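Water spots on lavender plates after the dishwasher, what works?

Posted by mapleporch in Kitchen & Table

Hi all! I finally replaced our chipped everyday dishes with a set of shallow lavender plates (Bonlow, the ones with the raised rim) and I love them, I really do, but I'm going a little crazy over the spots. My old white dishes must have had them too and I just never noticed. On the pale purple every dried drop leaves a ring, and if I put them away too soon I find damp patches between them the next morning.

I run the normal cycle, powder detergent, no rinse aid because I never thought I needed it. Our water is pretty hard. The table I sort the clean dishes on is white and a bit shiny, so I end up wiping that down too. What I'd like to know is whether this is a rinse thing or a drying thing, and whether vinegar would hurt the glaze.
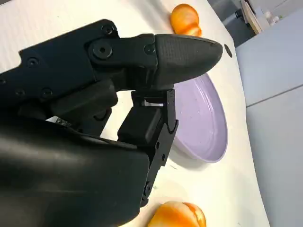
One of the lavender plates on the white table

They cost me 85 dollars for the set, so I'd rather not experiment too wildly. Thanks in advance!

Geert Leemans
Hard water, I'd put money on it. We had the same thing with a pale green set from Boersma and I tried all kinds of stuff before I got anywhere. Two things helped. First, rinse aid, even the cheap kind, and turn the dial up a notch if your machine has one. Second, open the door as soon as the cycle ends and pull the lower rack out a few inches so the steam can get away from the plates. I leave mine like that for 55 minutes or so while I do something else, then I unload the bottom rack first so the cups up top don't drip on everything.

For the rings you already have, try a soft cloth with plain white vinegar mixed half and half with warm water. Wipe, rinse, dry right away with a different cloth. I've done that plenty of times with no harm to the glaze, but please test it on the underside of one plate first, and go easy if yours have any gold or painted trim.

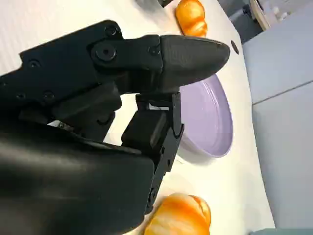
As for the table, I use the same cloth I dried the plates with, barely damp, then a dry one over it. Shiny white tops show streaks if you use too much cleaner (I learned that with a big bottle of Dristulico spray that left the whole thing looking smeared). Warm water and one drop of dish soap is plenty. If you want to stack the plates the same day, slip a paper towel between them for the first night. I did that back in April when it was so humid here, and it took care of the damp patches.

One more thing, check the filter at the bottom of the machine. Mine was disgusting.

tinroof38
just hand dry them. takes five minutes

mapleporch
Thank you Geert! I picked up rinse aid this afternoon and the filter was, um, not great. Going to try the vinegar on the bottom of one plate tonight before I do the rest. And tinroof38, you're probably right, but there are four of us and I'm lazy!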